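Glare off white worktops under panel lights – diffuser, dimming or matt top?
Lighting and Electrical > Small workrooms
Started February 4, 2020

I look after four rooms with white tops and ceiling panels. The complaint from all of them is the same: the light level is fine on paper and people still get sore eyes by mid-afternoon. I would like opinions before I order anything. Budget is small and the ceiling grid has to stay.

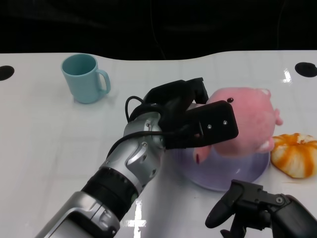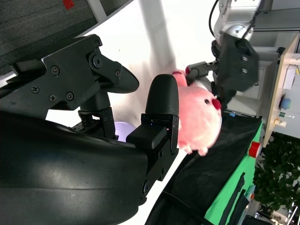
Mhairi Gillies
Building services technician, Wosham

Readings first. I measured at bench height with the blinds down and the panels on full. The middle of the largest room gives 650 lux. The corners give 300. The meter was a Cummont handheld, checked against a second one in March of last year, so treat the figures as good enough to compare with each other and no better than that.

The tops are glossy. With the eye in the normal seated position, the panel nearest the opposite wall is mirrored in the surface, and that patch is far brighter than anything else in view. Moving the stool back shifts the patch but does not remove it.

Options as I see them:

1. Prismatic diffusers in the existing panels.
2. Dimmable drivers, and run the whole room lower.
3. Replace or cover the tops with a matt finish.
4. Switch off the worst row and add task lamps.

I lean towards 1. It is the cheapest and I can fit them myself.

---

pellmet_k wrote:

A diffuser will not do what you want. It controls light leaving at shallow angles, which helps when you look across the room and see the fittings directly. Your trouble is a mirror image in a horizontal surface seen from above at a fairly steep angle. At that angle a prismatic sheet lets nearly everything through, as it is meant to.

Work out the geometry before spending anything. Seated eye height above the top, distance from eye to the bright patch, ceiling height above the top. Angle in equals angle out. That tells you which panel is responsible, and I would bet it is only one or two per bench.

---

Mhairi Gillies wrote:

Fair point on the angle. I had assumed the diffuser would bring down the brightness of the panel face overall. Does it not do that to some extent?

---

pellmet_k wrote:

To some extent, by absorbing light. You could get the same effect from turning it down, and then you would pay less for the electricity as well.

---

drumlin wrote:

I disagree with the angle argument as stated. It holds for a perfect mirror. A gloss laminate or a painted board is a mixture: one part mirror, one part diffuse white underneath. The mirrored part is only a few per cent of the incoming light when you look steeply down, rising as the view gets shallower. If the complaint is about the far half of the bench, the view is shallow and a diffuser does have an effect there.

The question is where on the bench people are looking when it bothers them. Ask them to point.

---

pellmet_k wrote:

A few per cent of a panel face is still a lot compared with the white next to it. Otherwise agreed. Get them to point.

---

ovenbird71 wrote:

Has anyone questioned the lux figures? 650 in the middle and 300 in the corners is poor uniformity for one room. The eye adapts to the bright part and then has to work in the dim part. I would suspect that before the gloss. We had the same in a sorting room at Gutness and the fix was moving two panels one tile over. It took a morning.

---

Mhairi Gillies wrote:

The corners are mostly storage. One bench runs into a corner, and the person who sits there has complained least.

---

ovenbird71 wrote:

Which may only mean that they have the lower light level and no panel above the bench. That is a free experiment. Dim the middle until it matches and see who still complains.

---

Mhairi Gillies wrote:

No dimming at present. The drivers are fixed output. I can take alternate panels out of circuit, though.

---

tollgate wrote:

Cover the top. Everything else is working round the cause. I put Jardine desk mat over a gloss bench 15 years ago, cut to size and held with double-sided tape at the edges. Mid grey, matt. No mirrored lights from any seat. It marks if you leave something heavy on it and it needs replacing when the edges lift. I am on my third.

Two warnings. First, a grey mat reflects less light back up to the ceiling, so the room will feel darker even though the reading on the bench does not change much. Second, anything that rolls will stop rolling, which some people like and some do not.

---

drumlin wrote:

Seconded on the mat, with one change – go for a pale matt colour if the backdrop is dark. A very dark wall or curtain behind a white top is already a high contrast, and your eye ends up hunting between the two. Reducing the gloss fixes the bright patches. It leaves that contrast alone. A mid-tone wall would help more than people expect.

---

pellmet_k wrote:

Dark backdrops are sometimes there on purpose. I would not start repainting.

---

drumlin wrote:

I did not say start. I said it would help.

---

Mhairi Gillies wrote:

Tried the alternate-panel test in the largest room. With every second panel off, the middle reads lower and the bright patches move to different seats. Two people are happier and one is worse off. So pellmet_k is right that it is one or two panels per bench, and the result depends on the seat.

I also asked people to point. Three pointed at the far half of the bench and one at the near edge. That is more in favour of drumlin.

Has anyone a price for matt mat by the roll? The long bench takes two lengths.

---

tollgate wrote:

I paid £138 for the last roll, delivered. It did one long bench with a strip left over. Order a sample square first and lay it under the worst panel for a day. Matt varies a good deal between makers and some of it has a sheen at shallow angles.

---

ovenbird71 wrote:

If you go down that route, take the readings again afterwards and post them. Same spots, same blinds. I still think the uniformity needs sorting.

---

Mhairi Gillies wrote:

Will do. Sample square ordered, pale grey. I have put the panels back on in the meantime and marked the measuring spots with tape. Diffusers are off the list for now.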